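How Do You Teach a Robot to Fold?

You probably don't remember learning to fold a towel. Someone showed you, you tried it, and the corners didn't match. After a while they did. Robots can learn from being shown things too, but the showing works a little differently.

Why not just write instructions?

A computer program is a list of steps. That works well when everything stays the same, like a machine that puts caps on bottles all day. Cloth does not stay the same. It bends, slides, and bunches up. Writing a step for every wrinkle would take forever, so many engineers show the robot what to do and let it learn from that.

Two ways to show a robot

The first way is remote control. A person sits or stands near the robot and moves a set of handles. The robot arm copies each move. If the person squeezes, the robot squeezes. The computer saves everything the arm did.

The second way is by hand. The person holds a gripper, a tool with two fingers that open and close like the ones on a robot. A camera rides on the tool and records what is in front of it. No robot arm is needed at this point. The person can carry the gripper to a kitchen, an office, or a bedroom and do real jobs with it.

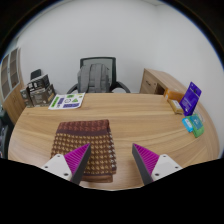 A hand-held gripper with a folded cloth between its two fingers. The pink ridged pads face each other.

Look at the pads on the fingers. They have many thin grooves. Grooves can help a gripper hold on to things, the way the bottoms of your sneakers help you on a gym floor.

One time is not enough

Danilo Belmonte teaches robots on a project called Pillow. In January he recorded the same folding job 576 times. He moved the cloth to a new spot, turned it sideways, and changed to a different cloth. Each recording is called a demonstration, or "demo" for short.

Why so many? Suppose you had only ever seen one dog. You might think all dogs were small and brown. A robot that has seen one cloth in one place has the same problem.

What does the robot learn?

A computer program goes through the demos and looks for patterns. It connects what the camera saw with how the gripper moved. Then a real robot arm gets a turn. It often makes mistakes. It may grab two layers when it needs one, or close its fingers on air. Noémie Roussel, who works with Danilo, writes down each mistake, and they record more demos of the hard part.

Try it yourself

You need a washcloth, 2 clothespins, and a friend.

Hold a clothespin in each hand. Touch the cloth only with the clothespins.
Fold the cloth in half, then in half again.
Have your friend watch quietly and then try it.
Turn the cloth a different way and trade places.

Which part was hardest to copy by watching?

Words to know

Gripper: the part of a robot that holds things.
Demonstration: showing how a job is done.
Remote control: moving a machine without touching the machine itself.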